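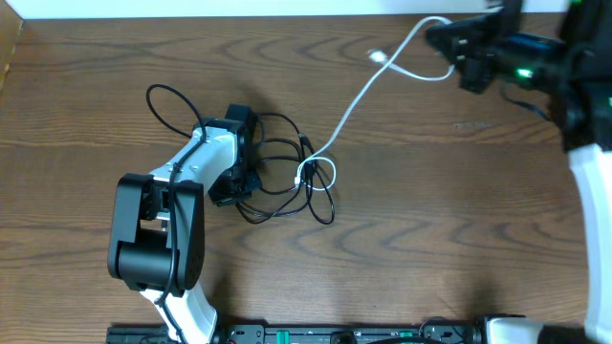 Wooden tabletop with a warm brown finish and wavy grain

About Vondton

Vondton Finishing is a contract wood finishing shop in Kakus. We apply stain, oil, lacquer and conversion varnish to tabletops, doors, stair parts and cabinet components made by other firms. We do not build furniture and we do not sell lumber.

The company was started in 1978 by Guangming Xiao as a one-booth spray shop behind the Long millwork yard. Most of the early work was interior doors. Tabletops were added when two local restaurant suppliers closed their own finishing rooms, and they are now the larger part of what we ship. Shaohua Shi joined as a color matcher and has run the company since Mr. Xiao retired. There are 37 employees on one shift.

How work moves through the shop

Parts are checked for moisture content on arrival. Anything above 9 percent is held in the conditioning room until it reads in range, and the customer is told the same day. Flat parts go through the wide-belt sander at 120 grit, then by hand at a finer grit with the grain. Open-pored species are filled if the order calls for it. Stain is wiped or sprayed, depending on the color.

Most tabletops get a sealer and two topcoats, with a scuff between coats. The underside receives the same number of coats as the face. Skipping the underside saves material, but the panel takes up moisture unevenly and cups.

Orders specified in oil use Drelari, a hardwax product that we mix in our own lab. It is repairable in place with a pad and can be recoated without stripping. It is less resistant to standing water than varnish, and we say so on the quote.

Color matching

Send a sample at least six inches square, in the same species as the parts. We return a step panel showing each stage of the schedule. Approved panels are kept for 36 months and labeled with the formula and lot numbers, so that a repeat order can be matched to the original. Color on figured or wavy-grained stock will vary across a single board, and a step panel cannot show the full range.

Deliveries are taken at the rear dock. The front entrance has no lift.

Page last revised 1/6/21

Share 4
Comments 0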